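The Long Bin

by Kirsty Tunstall

Marwat had the table to himself until noon. He had wiped it down and put one of the clear bins on it, the long kind with the handle at one end, and he was waiting for Talley to come in with the rest of the stock from Gelldale.

The store was closing. The sign in the window said so, and so did the letter from the landlord, which Marwat kept folded in his shirt pocket.

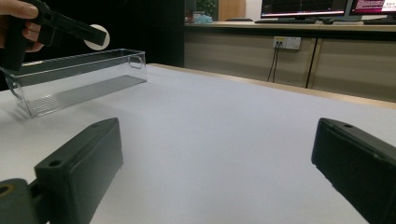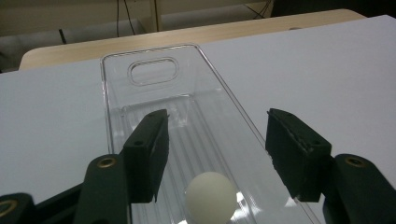 Page last changed: 21 Mar 2024

Talley came in the back way with a box on her hip. She set it on the floor and pushed it toward him with her foot.

"Ping pong balls," she said. "The whole back shelf was ping pong balls."

"How many?"

"The slip says 238."

"What did he want with 238?"

"He was going to start a league."

Marwat opened the box. The balls were the old cream color, not the bright white they sold now. Their father had bought them the year he opened the Gelldale store, when he still thought people would drive out from Surkidmont on a weeknight to play in a room over a hardware shop. He had bought 3 tables too. Two had gone to a church and one had been left out in the rain.

"Put one in and see if it rolls," Talley said.

He dropped one in the bin. It rolled over the ridges in the bottom with a sound like a fingernail on a comb, bumped the end, and came partway back. He picked it up and did it again.

"You're going to play with them," she said.

"I'm seeing how they fit."

"They fit. They're balls."

She pulled up a stool and got the list out of her coat. The man who was buying the shelves had offered 800 dollars for everything that was bolted down, and he wanted it empty by the end of March. Everything else was theirs to sell or haul away. Talley had written it all out in pencil and had crossed off less than a third.

"I called the school," she said. "They'll take 100 of these for the gym."

"And the rest?"

"I thought you'd want some."

"I don't have a table."

"You don't need a table to have a ball in a drawer."

He thought about that. When they were kids they had played on the kitchen floor with two cutting boards and a row of soup cans. Talley cheated on the score and he cheated on the serve, and their father stood at the sink with his back to them and called the points without looking. He always called them even. It made both of them furious.

"Did you tell the school they were old?" Marwat asked.

"I told them they were free."

She tipped the box and he held the bin still while the balls ran in. They filled up one end first and then spread along to the handle. A few got away and went across the floor under the paint rack. Neither of them went after those.

When the bin was full he looked for a lid and couldn't find one that matched, so Talley stretched a piece of wrap over the top and taped it down. She wrote SCHOOL on the tape.

"Who's serving?" Marwat said.

She looked at him. Then she got down on her knees by the paint rack and reached under with her arm flat to the floor. She came up with one ball and some dust, and wiped the ball on her sleeve.

"I am," she said. "Find something to hit it with."

He went to look for the cutting boards.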